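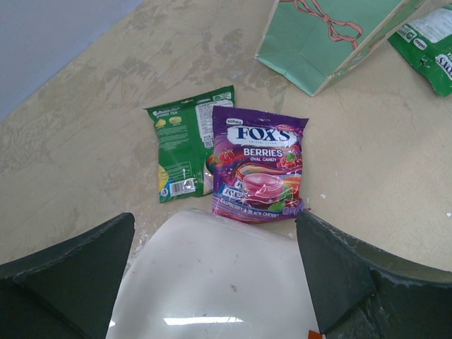
**Tully Regional Library System, Department of Outreach and Extension Services**

Visit report: Ganwood County Fair, education and exhibits halls
Date of visit: 2018-06-10

Two members of the department attended the Ganwood County Fair to see how neighboring institutions present their services to the public, and to judge whether Tully should take a booth of its own next season. The visit covered the education hall, the exhibits hall and the small livestock barn.

**Travel and entry**

Staff left the Irkard branch in the department van and entered by the north gate. Parking for exhibitors is separate from public parking and must be requested in writing. The unpaved lot behind the barns would be difficult for the bookmobile, which needs a level surface to open its side door. The fair office confirmed that a paved space beside the exhibits hall can be reserved, although it is farther from the main walkway.

**Education hall**

The hall is laid out in four aisles, with tables along both walls. Fair staff reported 702 visitors through the door by early afternoon. Most came in family groups and stayed a short time at each table. Tables that gave children a task held families longest. The soil and water district had a tray of seeds to sort, and the county historical society invited visitors to find their street on a large map from 1931. The map drew a steady line of older residents, several of whom asked where a copy could be viewed. Tully holds the same map at the Irkard branch, and this was mentioned to the society's table.

Many tables offered candy and printed bookmarks. The department's own giveaway stock was reviewed after the visit. Wrapped candy, including the purple Fox's bags, may be handed out at library events under the current food policy, provided the original packaging is kept on hand for anyone who asks about ingredients.

**Exhibits hall**

The quilt and needlework entries were well hung and clearly labeled. Each card gave the maker's town, the pattern and the year of completion. Staff noted the large type on these cards and recommend the same size for the branch display cases. The hall was warm, and the sound system could not be heard past the third row of panels.

The Jinesia reading program, which serves the eastern townships, shared a corner with the 4-H clubs. Its staff registered readers on paper forms and entered them later. They had brought 200 forms and were close to the end of the supply when our staff stopped by.

**Costs**

A standard booth is $735 for the full run of the fair, with one table, two chairs and electrical service. Public agencies may apply for a reduced rate. Applications are due in November.

**Recommendations**

The department should apply for a standard booth at the agency rate and reserve the paved space for the bookmobile on one day only. Library card registration should be offered on paper, with large-type instructions. A copy of the 1931 map should be made for table use, subject to approval by the local history room.

Booth schedules and a packing list will be sent to branch managers once the application has been accepted.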